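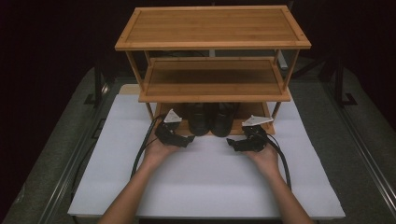

Student projects: shoe tidying with hand-held grippers, too many bad demos

Asked by Ifeoma Igwe, 25 June 2018

Hi all, long-time reader, first time I've had to beg for help! I'm in a college robotics club and our summer project is teaching an arm to tidy shoes on and off a little three-tier rack. We're calling it Brerov (don't ask, it came out of a late-night naming session and stuck). We haven't let the arm near it yet. For now we do it all by hand with a pair of grippers, one in each hand, and record every go so the software has something to copy.

The plan was 200 demos by the end of the month. We've got 168, which sounds great until I tell you that when I went through them last night I wanted to bin 36! Nearly all the bad ones are the same thing. We come in at the heel, the fingers close, and they end up pinching each other with the shoe sitting quite happily outside them. Or we do get hold of it and the shoe swings round, because it's smooth, shiny leather and there's not much to bite on.

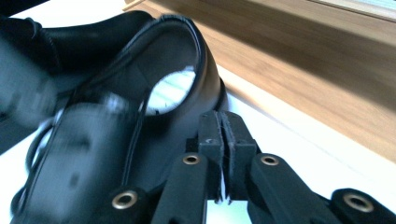 I've tried going slower, and I've tried coming in from the side, which is a bit better but then my wrist gets in a muddle with the cable. My teammate wants to swap to trainers, as they're softer and easier to grab, but I've already written "smart shoes" in our project plan and I'm stubborn. So: do we keep the messy ones, do we change how we grab, or do we change the shoes? Our showing is in July so there's a bit of time, but not loads.

Sibusiso Kruger

Just use trainers. We did our whole project with one pair of trainers and got a decent mark.

Laurier Lévesque

Please don't switch shoes yet, you're closer than you think! We had this exact headache last year with mugs.

First thing, open the fingers much wider than feels natural and stop before you get to the shoe. Have a proper look at where the heel sits compared with the gap, then go in. I used to say "open, line up, in, close" out loud like a lunatic, and my demos got so much more alike. If you're two people sharing the job, both of you need to do it the same way or the arm will learn a sort of mush of the two.

Second, I'd go for the back edge of the opening if you can, with one finger inside the shoe and one outside. The outside of a heel is curved and it just wants to slide off. One finger in and it can't really go anywhere (well, it can, but you have to work at it).

Third, stick something grippy on the fingertips. We cut up a rubber jar opener. Give them a wipe now and then too, ours picked up all sorts of fluff.

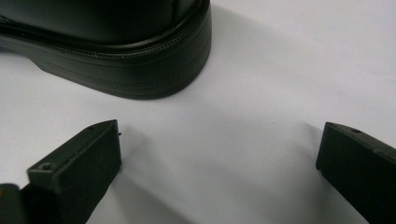 More from Laurier: which demos to keep

Don't bin all 36 in one go. Split them. If you missed, backed off, lined up again and then got it, I'd keep that one, it shows the arm how to rescue itself. If you missed and just stopped, or the shoe went flying, out it goes. We kept the rescues in a folder of their own and trained with and without them, and with was better for us, though mugs aren't shoes so do try both.

And I'd aim for 300 if you've got the patience. Ours was pretty hopeless at 200.

Darlene Caron

Agree with Laurier on the finger inside, but watch the laces if yours have them, a loose loop will catch on everything. Tuck them in before each go. Also tape your cables to your sleeve, it sorted the wrist thing for me straight away.

Comment from Ifeoma Igwe

Thank you!! Trying the one-in-one-out grab tomorrow, and I've already pinched the jar opener from my mum's kitchen. Will post how many of the 36 count as rescues once I've been through them again.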